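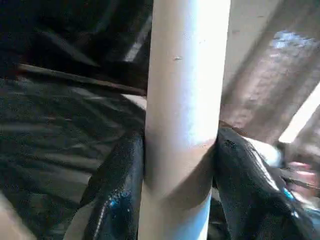 **Rimham Railway - Carriage & Wagon Department**

# Workshop tips: doors, droplights and slam locks

Last changed 2025-03-18

These notes came out of the work on coach 281 and have been added to as the other vehicles went through the shed. They cover wooden-framed doors with drop windows. The Roren railcar has sliding doors and needs its own page.

## Before you take a door off

Mark it. Doors that look the same are not the same, and a door hung in the wrong opening will never shut properly. Stamp the number on the top edge of the top hinge and chalk it on the inside of the door as well. We number from the brake end, left side first.

Measure the gap all the way round with the door shut and write it on the door sheet. If the gap is wide at the top on the lock side, look at the hinges before you start planing anything. Worn hinge pins account for most dropped doors. On 281 only two doors needed wood taken off once the pins had been renewed.

Put a block under the door before undoing the last hinge. It takes two people to lift one off, more with the glass in.

## Hinge screws

- Clean the slot out fully with a scriber. Old paint goes deeper than it looks.
- Use a screwdriver that fills the slot. The big turnscrews are on the board by the vice and should go back there.
- Try tightening a fraction first, then undo.
- If it won't move, put a hot soldering iron on the head for a few minutes, let it cool and try again.
- Drilling out is the last choice. Start with a 4 mm bit and keep it central.

Plug any worn screw hole with a glued hardwood peg, grain running the same way as the pillar. Matchsticks are not good enough for a door. Leave the glue overnight.

New screws are brass or steel to match what came out. Run a steel screw into the hole first to cut the thread, then swap to brass, with a little wax on it. Brass screws shear easily in oak.

## Droplights

The window frame comes out from the inside once the garnish rail is off. Keep hold of the strap while the last screws come out, or the glass will drop into the bottom of the door. It usually survives, but the bottom rail of the frame often doesn't.

While the frame is out, clear the door bottom. There will be leaves, old tickets and a good inch of black sludge over the drain holes. Poke the drains through with stiff wire and pour in a cup of water to check it comes out underneath. Blocked drains are what rots the bottom rail - we have replaced more timber for this than for any other fault.

Coat the inside of the door bottom with two coats of primer while you can reach it. Pay attention to the end grain.

For the frame itself:

1. Scrape off loose varnish. Don't use stripper near the glass bedding.
2. Sand with the grain, working up to the finer grades. Use 800 wet and dry between the last two coats only.
3. Varnish thinly, and leave the sliding edges bare.
4. Rub candle wax on the sliding edges before refitting.

If the frame rattles, renew the felt in the channel. Cut it 600 mm long and trim it in place. Glue it at the top and bottom only, so the next person can get it out.

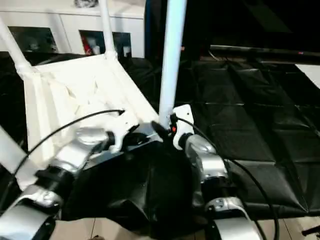
*White plastic chair with its legs in the air*

## Slam locks

Most locks that won't catch are full of old grease. Take the lock off, open it on a tray and wash the parts in paraffin. Draw the position of the springs before lifting them out, as there are three kinds on the fleet and they don't interchange. The Pappas pattern has a small flat spring behind the bolt that jumps out when the cover is lifted, so wear goggles.

Put back a thin smear of light grease on the bolt face and a drop of oil on the pivot. Packing the case with grease only brings the same trouble back by December, when it goes stiff in the cold.

Check the striker plate for wear. It can be built up with weld and filed back. Send these over to the machine shop in batches, tied and labelled, and not one at a time.

## Hanging the door again

Fit the hinges with two screws each and try the door. Adjust with thin card packing behind the hinge leaf, then swap the card for brass shim when it is right. Fit the rest of the screws after that.

The door should go to the second catch with a firm push from outside. Test it with the window up and with it down - the weight shifts enough to matter. Both catches must hold before the vehicle goes into traffic, and the door sheet has to be signed.

Prurkel primer is now kept in the metal cupboard. Put the lid on properly and write the date it was opened on the side of the tin.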